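Heritage Site Visitor Access Inspection
Site: Dollau Priory ruins and pilgrim path
Operator: Flalodier Walking Tours
Inspected by: Etelka Lakatos
Date: October 6, 2018
Weather: overcast, light wind, path damp in the shaded parts

Ratings: OK, Monitor, Fix before next group, Closed

1. Car park and trailhead

1.1 Entry sign legible and upright. OK
1.2 Bus turning area clear. OK
Comment: The gravel has been topped up where the coaches swing round. Drivers still cut the inside corner and the kerb there is chipped.
1.3 Toilets open, stocked and lit. Monitor
Comment: Light in the accessible toilet flickers. Reported to Cenport, who hold the cleaning contract.
1.4 Drinking tap working. OK

2. Pilgrim path, trailhead to gatehouse

2.1 Surface even and free of loose stone. Monitor
Comment: Washout on the uphill side past the second bench. Passable on foot, poor for a wheelchair or pram. Needs a load of crushed rock before winter.
2.2 Overhanging branches cleared to head height. OK
2.3 Handrail on the stone steps. Fix before next group
Comment: Bottom post moves when leaned on. The bolts are rusted through at the base plate. Put a cone beside it and tied tape to the rail.
2.4 Distance markers in place. OK
Comment: The 200 metre marker is facing the wrong way again.
2.5 Footbridge deck and mesh. OK
Comment: Mesh replaced in June and holding up well.

3. Gatehouse and nave

3.1 Barrier ropes and stanchions. OK
3.2 Masonry above visitor routes, checked from ground level. Monitor
Comment: Fresh mortar crumbs under the north arch. No open joint seen from below. Ask Vincze to look at it from a ladder when they come for the drainage job.
3.3 Interpretive panels secure. OK
Comment: The panel on the monks' dormitory has faded on the left half. Not a safety item.
3.4 Trip hazards at grave slabs. Fix before next group
Comment: One slab has lifted at the corner, over 3 centimetres. Grey on grey and hard to see. Yellow edge paint isn't allowed on the stone, so rope it off and move the talking stop to the west end.
3.5 Group size in the nave, limit 40. OK
Comment: Limit is posted at the gate. The guide split the afternoon group as required.

4. Crypt

4.1 Stair treads and nosings. OK
4.2 Emergency lighting. OK
Comment: Ran on battery for 90 minutes and was still bright at the end.
4.3 Low lintel padded and marked. Monitor
Comment: Padding has come away on the right. Glue won't take to the damp stone. Try a strap.
4.4 Air quality card signed for the month. OK
4.5 Crypt gate key on hook and spare at office. Fix before next group
Comment: Spare missing. Tudur Gethin had it last according to the key book.

5. Visitor hut

5.1 First aid kit complete and in date. Fix before next group
Comment: Two cold packs and the large dressing need replacing.
5.2 Fire extinguisher tagged. OK
5.3 Exit clear. OK
Comment: Brochure cartons moved to the back wall as asked last time.
5.4 Radio check with base. OK
5.5 Incident book up to date. OK
Comment: One entry since last inspection, a turned ankle on the stone steps. Relevant to 2.3.

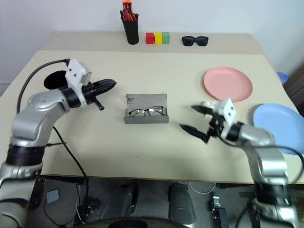

Fidel Quiroga replied that the handrail post can be rebolted before the next coach booking, but he would like the whole rail looked at, as the other posts went in at the same time and sit in the same wet ground. He also asked for the lifted slab to be measured again after the first hard frost.

Agreed on both. Rail added as a separate job below.

Follow-up

Handrail, bottom post: rebolt. Fidel Quiroga
Handrail, remaining posts: inspect base plates. Fidel Quiroga
Grave slab: rope off, reroute talk, remeasure after frost. Etelka Lakatos
Spare crypt key: find or cut new. Tudur Gethin
First aid restock: Zsófia Szűcs
North arch mortar: book with Vincze. Krisztina Bíró

Guides are to use the grass bypass in place of the stone steps until the first item is signed off. Copy of this sheet to go in the hut folder behind the tide and sunset tables.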